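A Saturday at the Plaravum Roofing Open Day

I didn't plan on spending a Saturday looking at shingles. My sister-in-law Fernanda Ramalho got a flyer from Plaravum, the roofing supply place out past the fairgrounds, and she's been fighting a stain on her hallway ceiling since March, so she asked if I'd ride along. I said yes mostly for the free lunch (it was chili, and it was good!).

They open the warehouse and the training shop to homeowners once a year. You sign in, they hand you a hard hat that fits no human head, and then you get walked through in a group. Ours was led by Abílio Antunes, who has been putting roofs on houses for most of his life and talks very fast. I caught maybe two thirds of it.

First stop was the racks. I had no idea how heavy this stuff is. A bundle of regular asphalt shingles doesn't look like much until you try to lift one off the pallet, and I did try, and I put it right back down. Abílio said people store leftovers leaning up against a garage wall and then wonder why they've gone wavy. Guess how mine are stored. I went and laid them flat that same evening.

I'd dressed for a cool warehouse, by the way, and the training shop was warm, so if you go next year wear something you can peel off. My green top went straight on the bed when I got home.

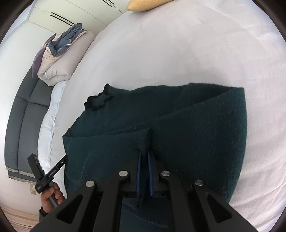
Home again, green top off duty.

The training shop was the best part. They've built 4 little roofs indoors, low enough that you can stand beside them and see everything at eye level, each one with a different problem. One had a vent pipe with a cracked rubber boot. One had nails popped up under the shingles. The third had flashing that somebody had "fixed" with a whole tube of caulk, and the last one was just an ordinary valley packed with leaves. They run a hose over each one and you go around underneath with a flashlight and look for the drip.

Well, Fernanda found hers on the first one. The water came in at the pipe boot, ran down the underside of a rafter and dripped off a good long way from the pipe, and she grabbed my arm and said that's my hallway. She'd had a quote of 2,000 dollars to tear out and redo that whole section of roof. I'm not saying the guy was wrong, he's been up there and I haven't, but she's going to have somebody look at the boot before she signs anything.

Graça Henriques ran the flashing table and she was so patient with us. You get a scrap of aluminum, a pair of snips and a bending tool, and you make a piece of step flashing. Mine came out looking like a taco. Fernanda's was better, and she's kept it on her windowsill. Graça's big thing is that the metal and the shingles go up in turns, one piece of each, so every piece sheds water onto the one below it. I've read that before and never understood it until I had the pieces in my hands. 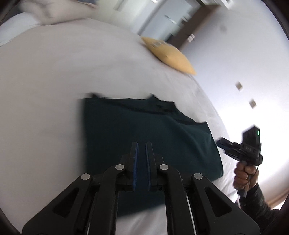

After lunch there was a talk on gutters in the front office, which was crowded, and we ended up standing by the coffee machine. Tiago Seixas gave that one. He wants everybody to go outside in the rain and watch their own downspouts, and I think that's pretty good advice for something that costs nothing. If water is coming over the front of the gutter, it's clogged or it's pitched wrong. If it's running down behind, the edge metal at the bottom of the roof may be missing or too short. I went out and looked during the next storm and mine is doing the second thing, so that's fun.

There was a sales corner too. They had a roof sealant called Kevau on special and a gutter guard called Fliver, and I'll be fair, they weren't pushy. I asked whether the guards mean you never have to clean again and the man laughed and said no, you'll still be brushing the tops off. I bought a pipe boot for 2 dollars off the clearance table without checking the size. It doesn't fit anything on my house.

Things I'd change: the parking was awful, and the group was too big to hear well in the racks. If you go, ask for the early tour. The flashing table also ran out of metal before the last group got to it, and there were some long faces.

Fernanda has somebody coming to look at her boot next week and I've been told I'm holding the ladder.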